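3.2 Ce que les gens gardent, et pourquoi ça complique tout
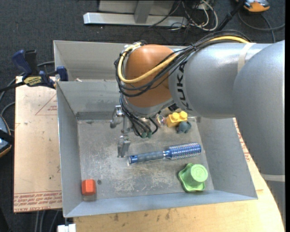

J'avais prévu au départ une enquête toute simple sur le rangement domestique – un questionnaire, un tableau, et on n'en parle plus. Et puis j'ai relu les réponses de février et je me suis rendu compte que ma question centrale (« Combien d'objets inutilisés conservez-vous ? ») ne voulait à peu près rien dire pour ceux à qui je la posais. Inutilisé depuis quand ? Une luge en juillet, ça compte ? J'ai donc tout repris, un peu vexée, avec l'aide de Mansa Amegashie, qui avait déjà mené des entretiens de ce genre à Grasura et qui m'a évité pas mal de bêtises.

Le corpus final comprend 1 292 réponses écrites, auxquelles s'ajoutent 95 entretiens menés au domicile des personnes. J'avais d'abord contacté 2 000 foyers, tous situés dans les deux quartiers de Siris et de Yakubu. Les entretiens, je le dis tout de suite, m'ont appris bien plus que les questionnaires ! Les gens ouvrent un tiroir, tombent sur une clé dont ils ne connaissent plus la serrure, et les voilà partis pour vingt minutes.

Trois mots reviennent sans arrêt dans les transcriptions : « au cas où ». Je les ai d'abord codés comme une seule catégorie, à tort. Une enquêtée de Siris garde des bocaux au cas où elle referait des confitures (elle en refait tous les étés, elle me l'a dit elle-même). Son voisin de palier conserve un chargeur de téléphone au cas où il retrouverait le téléphone. Dans le premier cas on a une réserve, dans le second une sorte de deuil tranquille, et le codage a été dédoublé en conséquence. Les bocaux sont passés en « stock actif », le chargeur en « attente sans échéance ».

La frontière reste floue, je l'admets volontiers, surtout pour les vêtements d'enfants. On les garde pour un cousin à naître, pour une brocante, pour soi. Une même personne donnait parfois deux raisons différentes à dix minutes d'intervalle, et j'ai choisi de conserver les deux – c'est discutable, et Mansa Amegashie aurait préféré ne retenir que la première. Nous en avons beaucoup parlé. Le tableau des effectifs par catégorie, en annexe, présente les deux versions du codage.

Figure 1. Objets divers réunis dans un bac ouvert en tôle grise, sous un bras KUKA.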